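Bottles, October

Take 38 was bad. Delali knew before the arms had even parked. She hit discard with her elbow – hands still on the leaders, one in each, sweating – and said a word the mic in the room was not supposed to pick up.

"That's going in the log," said Ohemaa from the other side of the panel.

"Put it in the log."

The job was called Broscombe, after a street or a dog, depending who you asked. Bottles into the bin. Pick up, pass if you need to, drop, go home. Zaltar wanted 2,716 good takes by the end of the month and would pay for good ones only. Good meant no drops. No dithering. Nothing the model should not learn, and the model learned everything. In week one Delali used to tap each bottle twice before she closed on it, nerves, and when they ran the first version it tapped twice too. Tap tap. Every bottle. She'd had to leave the room.

So. Again.

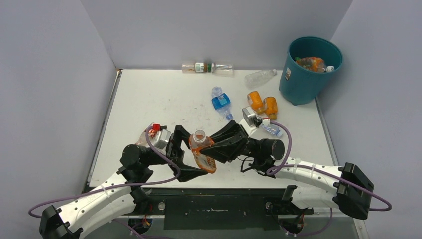

By Ohemaa Atinga
Fiction | 4 min read

"You're doing the handoff," Ohemaa said.

"I like the handoff."

"It's slow."

It was slow. Left gripper under, right gripper across the label, a second where both had it and neither one did. You could do most of these one-handed. But Radu, who wrote the task sheet and lived four time zones off, wanted handoffs in the mix. Variety, he wrote. Natural variety please. As if you could be natural on purpose at ten at night.

She thought about her grandmother shelling beans. No one had ever told her how, Delali just sat there and at some point her hands knew. How many takes was that? Nobody discarded any. The bad ones must be in there still.

"Orange," said Ohemaa. "You've stopped."

"I'm thinking."

"Don't think on tape. It'll think."

Let go left. Carry right. Over the rim. Open.

Keep.

Ohemaa went round and reset the table, which meant emptying the bin and tossing everything back so it landed any old how. She was good at it. She threw like somebody feeding ducks. Crushed ones, little juice ones, the one with the blue label that always rolled. Then out again, door shut, thumb up.

Keep. Keep. Discard. Keep.

Somewhere past eleven it got easy, the way it sometimes did. She quit looking at her hands. The right arm was her right arm, it had her shoulder in it, her bad wrist. The little hitch before a drop – that was hers, from a fall off a bike when she was nine. She'd tried to train it out. Then she'd stopped trying and it was in there now, some 362 takes deep, a nine year old's sprain.

"Are you crying?" said Ohemaa.

"No. Dry air."

"Two left on this one. Then I'm going home, I don't care what Ludgate says."

Ludgate was the scheduler. Not a person. It had opinions about brakes.

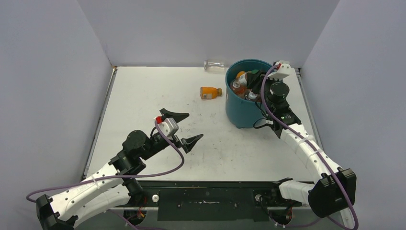 Right arm over the bin, left arm waiting. Two to go.

She held the left one open and still. That was the hard part, holding still. It wanted to help. She wanted to help.

"Nice," said Ohemaa, quietly, which she never said.

Keep.

They ran the new version the next morning, the pair of them stood there with coffee, coats on. Nobody on the leaders. The arms came up off their rest by themselves and hung a moment over the table, like someone in a doorway who forgot what they came in for.

Then the right one went out, low, sure of itself. Closed on a bottle. No tapping. Lifted it, swung it across, and over the rim of the bin it stopped. Only a hair. A little hitch in the wrist.

Ohemaa looked at her.

"I can filter that," she said. "Sixty takes without it, maybe, we could smooth it right out. Radu won't even ask."

The bottle dropped. The arm was allready going back for the next.

"Leave it a minute," said Delali.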